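The Quote

Jarmila had the quote up on one screen and the simulator on the other. Quarter to six. The numbers were due upstairs at six.

"Two thousand for the fingers," she said.

"For the pair?" Viera, coat on already.

"Each."

"God."

Leckie wanted two thousand a finger, ten weeks delivery. Tridton could do it in fifteen weeks and cheaper, but Tridton had said fifteen last time. Everyone remembered last time. There was still a bolt pattern drawn on the floor in chalk where that arm was supposed to go.

She scrolled. Mounting plate, 941. Cable kit, not included. Training, not included. Somebody at Leckie had typed "freight TBD" and gone home to dinner.

"Just put a number in," Viera said.

"What number?"

"A freight number."

Jarmila put in a number. Took it out. Her mother had kept the books for a bakery for most of her life and never once put in a number she coudn't point to. Oven, flour, Pešek's van. You pointed and there it was.

"Does the narrow one even reach?" Viera asked. "If the narrow one reaches we don't need the extra plate."

"Kristýna said it reaches."

"Kristýna said."

So they ran it. Nine minutes to six and they ran it, Viera leaning over the chair, her bag sliding off her shoulder and knocking the mouse. Jarmila swung the view in behind the hand and stopped it there.
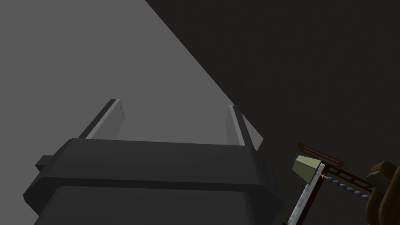 Fingers open, nothing in them yet. The little green block is off to the right.

"Looks cheap," Viera said.

"It's a drawing. It's grey because its a drawing."

"I mean will it look like that when we pay for it."

Jarmila didn't answer. She was looking at the gap between the fingers. Four thousand, that gap. Plus freight.

Her phone buzzed. Zuzana, upstairs. Are you coming or do I tell them September.

"Tell her we're coming," Viera said.

Jarmila typed it. Then she left the freight line blank, hit print, and went looking for her other shoe.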